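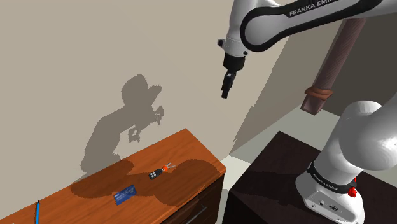
A white arm over a wooden dresser, against a pale beige wall.

Skolo Folding Tactics Board: a season's first half with it
Reviewed by Kolbrún Riis, 26 December 2025

I have coached the women's second team at Noltport long enough to have owned a good many tactics boards, and I've been fond of nearly all of them in spite of their faults. The first was a whiteboard from an office that was closing down, and it was far too big for the car. After that came a clipboard with a pitch printed on it, which did years of service until the green wore away and our left back was regularly being asked to play in what looked like a puddle. So when Hwa-young Jang, who took over as our goalkeeping coach in the summer, turned up with a Skolo folding board under her arm, I asked to borrow it for an evening and ended up buying my own.

It cost me £30 from Yang, the sports shop by the station, and for that you get the board itself, 2 pens, a set of magnets in red and blue, and a yellow one for the ball. It folds in half like a book and closes with a zip, with a mesh pocket inside for the loose bits. I put it on the kitchen scales without the pens and it came to 382 grams, so it lives in my kit bag all week and I forget it's there.

The best thing about it, for me, is the magnets. They are properly strong! I've had boards where you only had to tilt the thing towards the players at the back and your whole midfield slid down into the penalty area, and then you spend half the team talk picking people up off the grass. With this one I can hold it upright, wave it about a bit when I get excited (I do), and everybody stays put. We played away at Dristness in a horrible wind and I was able to show our full backs how high I wanted them without anyone having to hold down the corners.

You can also write on the magnets and wipe them clean afterwards, so they can have shirt numbers or initials. I use initials, and my players seem to listen better when they can see themselves on the board. One side is a full pitch and the other is a half pitch, blown up, and that's the side we use most, for corners and free kicks. Hwa-young draws her goalkeeper's starting positions on it in great detail and I have learned a lot from looking over her shoulder.

Now the grumbles. The pens are poor. One of mine dried out within a month, and the other leaves a grey smear that needs a damp cloth to shift, so I'd put them in a drawer and buy decent ones. The zip is stiff at the corner nearest the handle and I can't manage it in gloves. And the surface is very shiny, so under our training lights the players on one side of the huddle see mainly glare. I've got into the habit of turning my back to the floodlight, and that mostly sorts it out, though I do wish they'd gone for a duller finish.

It's also on the small side if you want to talk to a whole squad in a changing room. Eleven people standing close can follow it perfectly well, but the substitutes at the back have told me they're guessing. For a big room I would still want a proper board on the wall and keep this one for the touchline.

I emailed Skolo in the autumn about a spare ball magnet, having lost mine somewhere in the long grass behind our goal, and they posted me 2 without charging, which I thought was very decent of them. They told me a larger version is due in February. I shall probably go and have a look at it, but I'm keeping this one either way.

Four stars out of five, and it would have been more with better pens.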